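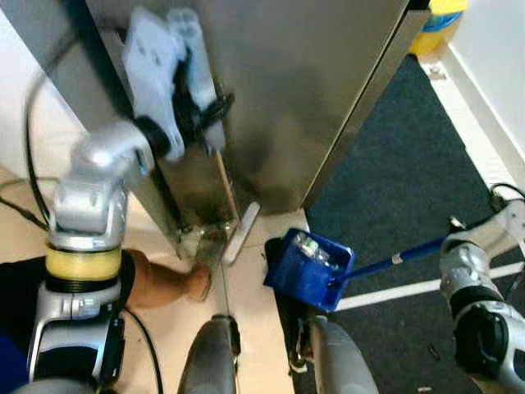
08/02/2018, Jirent, kitchen corner

Second go at the floor-clearing rules with Esko. The draft from July is still pinned up and still says "keep clear of the arms", no distance given. Rahel wants a figure people can check with a tape. Put down 2 m for anyone not on the stop button, 10 cm/s for the hand when it is below knee height. Both to be argued over. 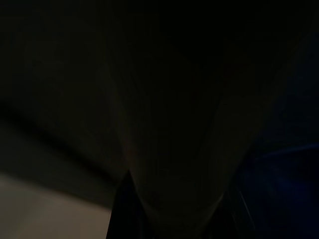
Wrist views come next. Saturnino would like the operator to work from them alone when the hand is low. I am against it. With a view as dark as this one, where the fingers are only dark shapes and the one real colour is a bit of navy blue at the lower right, I would not let anyone close the grip on it. Proposed wording for rule 6: if you can't name what is between the fingers, stop and use the head view. 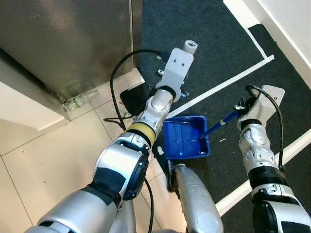 Hermine agrees, but asks who decides. Operator decides, the person on the button can overrule, no discussion until the arms are still. Log it on the Gasser sheet either way.

Also cables. Rule 4 covers the mains lead and says nothing about the ones on the arms. Add a check for slack before each run.

To do: retype, send to Štefánia, bin the July copy.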